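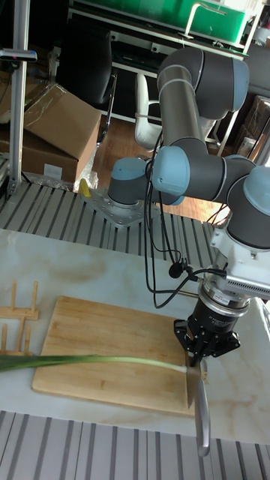 Clisdale, February 25, 2004 -- Soldiers will guard the harbour at Clisdale during the trade summit in July, the council confirmed last night. The plan puts 549 troops on the waterfront for 6 days, alongside police and private guards from Wolari.

Officials call it "sensible and measured". They would not say what threat it is meant to answer.
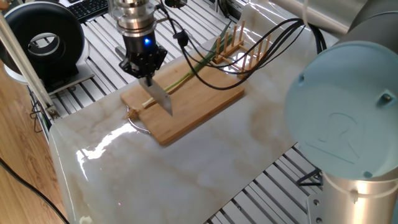
Some 1124 homes fall inside the cordon. People living there will need a pass to reach their own front doors, and letters sent out this week do not say how to get one. The council says details will follow -- it said the same in the autumn.

The bill is just as vague. Wolari won the guarding contract after its only rival, Kultard, pulled out, and the price has not been made public.
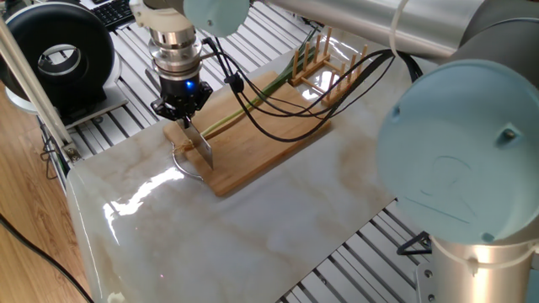 Flats on Enache Street will have a lookout post on the roof. Tenants say they learned of it from a leaflet pushed under the door. A petition against the post had 99 names on it by last night. The council has promised to read it, though the order for the fencing has already gone in. 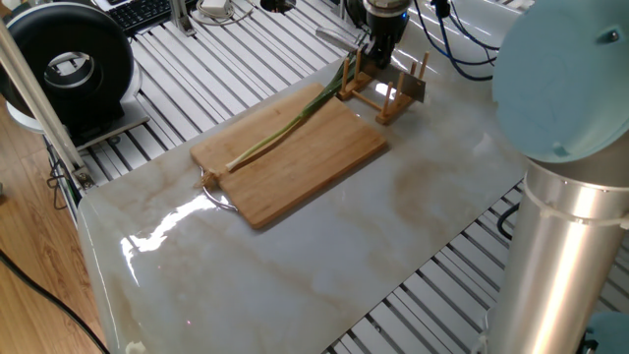
A green onion on a wooden cutting board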